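If you've bought a goat or wolf hair brush and it has arrived as stiff as a twig, don't panic! It has been sized with a light starch at the workshop so that it travels well, and all you need to do is wash that out before the first use. It takes a quarter of an hour, most of it waiting.

## Opening up a new brush

1. Take off the plastic cap and put it in the bin. (I know it looks useful. A damp brush pushed back into one will go musty, and you'll bend hairs on the way in.)
2. Stand the tip in a cup of cool or barely lukewarm water, up to the top of the hair and no further. Hot water softens the glue.
3. After ten minutes, roll the hair very gently between finger and thumb, starting at the point and working upwards.
4. Rinse, and keep going until the water runs clear and nothing feels gummy.
5. Stroke it to a point on kitchen paper and have a go with some thin ink.

## Washing and drying afterwards

Plain water is enough, every time, as soon as you've finished for the evening – ink left up near the handle sets hard and splays the hairs. Squeeze downwards, never twist, reshape the point and hang the brush up with its tip facing the floor.
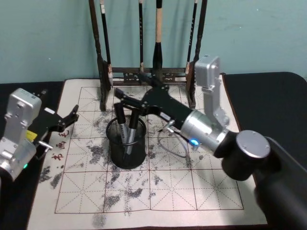
Halina Walczak wrote in to say that she dries hers flat on a folded tea towel for the first hour and only then hangs them, and that her oldest Zalewska brush still comes to a lovely point after 93 lessons. I've tried it since July and I do like it for the fat ones, which hold such a lot of water.

Give large brushes a full day before you put them away in a roll, and small ones overnight. If a few hairs come loose in the first week, let them – pull out the strays and carry on practising.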